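Collections Online: Support Log
Reference 1718
Subject: Catalogue records for the Widmer Bequest showing wrong artist and date
Status: Resolved, monitoring

Reported
The Print Room at the Hallia Museum of Art reports that records for the Widmer Bequest are displaying incorrectly on the public catalogue. Etchings by the Brelstead group appear under "Artist unknown", and several are dated to the year of acquisition instead of the year of printing. The internal database holds the correct information.

First response
The fault has been confirmed. Of the 1020 records in the bequest, 272 are affected. All of them were last edited before the move to the Zosness cataloguing system in June. Records created after the move display correctly.

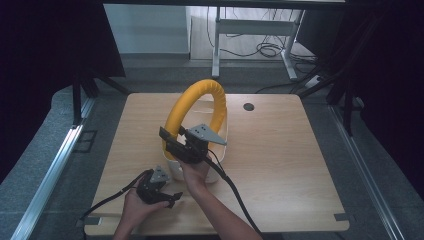

The Print Room was asked not to correct the affected entries by hand, as manual changes would be overwritten by the nightly export at 02:00. Loan requests and reproduction orders for these works should be checked against the internal database until further notice.

Investigation
The older records store the artist's name in a free text field. Zosness expects a link to an authority record and, where it finds none, supplies "Artist unknown". The date fault has a separate cause. Where a print has both a plate date and an impression date, the export rejects the pair and falls back on the accession date.

A first correction was run on the test catalogue. It restored the artist names but left 102 records with the wrong date – these were later states of earlier plates, entered with a question mark after the year. 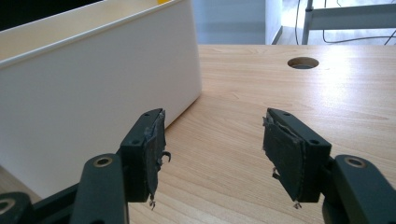
Collections Systems Desk, Hallia Museum of Art

Second correction applied on the test catalogue at 16:30. The export now accepts uncertain dates and prints them as entered, with the question mark kept. The Print Room compared the remaining records with the accession register and found no further errors.

The correction was then applied to the public catalogue. Visitors who saved a record page before the repair may need to reload it.

Outstanding
Thumbnails for two folding sheets are still shown sideways. This has been logged separately and does not affect the text of the records. The ticket will remain open for monitoring until the next full export has completed.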